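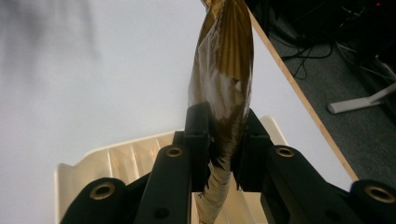
Cuaderno del taller de conservación de papel, Archivo Delon
Enero de 2005
Redacta: Simone Andrade. Copia para Alcides Barbosa y Marlene Falcão.

Asunto: ensayos de engrudo de almidón para la laminación de los planos de la serie Dastberg.

Se retoma el ensayo interrompido en septiembre por falta de almidón purificado. La partida anterior presentaba grumos tras el tamizado y se desechó entera. La nueva procede del mismo proveedor, lote distinto, y al tacto resulta más fina.

Preparación. Se dejó el almidón en remojo en agua desionizada durante la noche y se decantó el sobrante a primera hora. Cocción al baño maría, con agitación continua, hasta que la pasta perdió el tono lechoso. Z. Holovko propone prolongar la cocción; se hizo así con la segunda tanda y la pasta quedó más elástica, aunque costó más pasarla por el tamiz de crin. Se conservan ambas tandas en frasco cerrado, con etiqueta A y B. No se ha añadido fungicida a ninguna de las dos. Volumen final de la tanda B: 900 ml, excesivo para lo que se necesita esta semana. En adelante, prepárese la mitad.

Probetas. Papel japonés de kozo, dos gramajes, sobre recortes del papel continuo que se retiró de la encuadernación de Tang. Seis probetas por tanda, todas con la fibra en el sentido largo. Secado entre fieltros y secantes, bajo peso, con cambio de secante a los veinte minutos y de nuevo a la hora.

Observaciones de Holovko, transcritas de su hoja suelta:
A-2 y A-5, ligera ondulación en el borde corto. El resto de A, planas.
B-1, adherencia excelente, pero brillo superficial visible con luz rasante. Exceso de pasta en la brocha.
B-4, levantada en una esquina. Se repite.
La serie B admite mejor la corrección de posición antes del prensado. 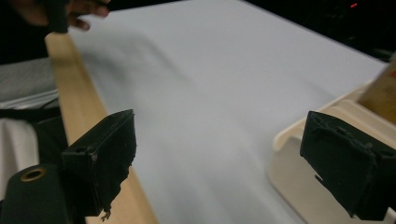

Hoja blanca extendida sobre la superficie de trabajo, con el listón de madera clara a lo largo del lado izquierdo.

Sobre el agua. Shabnam Sial midió el pH del agua de remojo al inicio y al final. Inicial, 7. El valor final no consta en la hoja y deberá repetirse la lectura; se ruega anotar las medidas en este cuaderno y no en papeles sueltos. El medidor estaba pendiente de calibración desde el traslado, circunstancia que resta valor al dato inicial.

Humedad relativa de la sala. El termohigrógrafo volvió a detenerse. Barbosa le cambió la plumilla y le dio cuerda. La gráfica de los días anteriores queda incompleta y así se hará constar en el informe mensual.

Criterio provisional. Para los planos de formato grande se empleará la tanda B, diluida hasta consistencia de nata líquida, aplicada sobre el papel japonés y nunca sobre el original. Para los refuerzos puntuales de rasgados, la tanda A sin diluir. Los planos con tintas rojas quedan fuera de todo tratamiento acuoso hasta que se complete la prueba de solubilidad. En la primera inspección se detectaron nueve con esa tinta; Falcão dispone de la relación de signaturas.

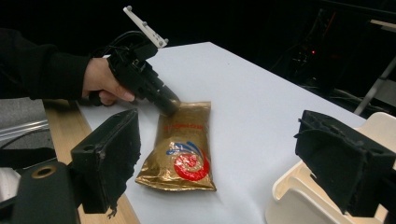
Mano con manga negra; la punta negra del utensilio, sobre el borde superior de un paquete.

Consulta a Jilta. Se remitió carta al taller de Jilta preguntando por su experiencia con metilcelulosa en soportes similares. Sin respuesta por el momento. Falcão considera que la mezcla de ambos adhesivos podría reducir la ondulación observada en A; la suscrita prefiere no introducir una variable más antes de cerrar esta serie.

Pendiente:
Repetir B-4 y B-1 con brocha escurrida.
Calibrar el medidor de pH y repetir la lectura final (Sial).
Prueba de solubilidad de las tintas rojas, con agua y con etanol al 50 %.
Pedir secantes. Quedan pocos del formato mayor y varios están manchados.
Revisar las probetas de septiembre que siguen en el armario bajo. La pasta de aquellas era de la partida desechada, pero conviene comprobar si ha amarilleado.

S. A.

Nota añadida por A. Barbosa: el frasco A presenta olor ácido. Retirado. Las probetas de la serie A se mantienen en observación.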